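Jurneck Furniture Showroom: Floor Display Inspection, Tables and Seating
Site: Georgiou building, ground floor
Inspected by: Wilma Verbruggen
Reviewed by: Sem Van der Linden
Period: November

1. Dining tables, stability
Result: Pass with comment
Flondance extending table rocks on the left rear leg with the leaf out. Leveling foot adjusted and lock nut tightened. Recheck at next inspection.

2. Coffee tables, edges and corners
Result: Pass
No splinters or raised grain on display pieces. Corner of item 146 sanded and waxed.

3. Shelving and bookcases, wall anchoring
Result: Fail
Four Unow bookcases have the strap fixed to the case but not to the wall. Taken off the floor until anchored. Wall plugs supplied in the box are not suitable for plasterboard.

4. Table coverings
Result: Pass
Coverings must lie flat, with no overhang into the aisle. Seams to be checked for lifting.

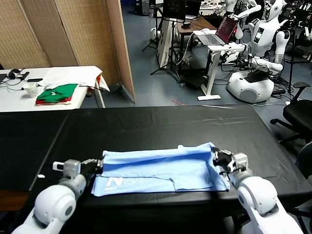
Light blue garment, folded lengthwise on black table covering.

5. Chairs and stools, joints and fasteners
Result: Pass with comment
Item 422, bar stool: two footrest screws loose, retightened. Thread on one is worn and the screw should be replaced. Seat pads secure on all other stools.

6. Glass tops
Result: Pass
Suction pads seated correctly. No chips at the edges. Safety mark legible on each top.

7. Load labels
Result: Fail
Label missing from the Flondance sideboard. The shelf label on the matching console gives the limit for the older model. Both to be reprinted.

8. Aisles and exits
Result: Pass
Clear width measured at around 4 feet at the narrowest point, between the bench display and the sofa wall. Exit signs lit at 8:30 a.m.

Reviewer comment (S. Van der Linden): Items 3 and 7 stay open. Bookcases may go back on display after a pull test on each strap. Enter the results on this sheet under item 3.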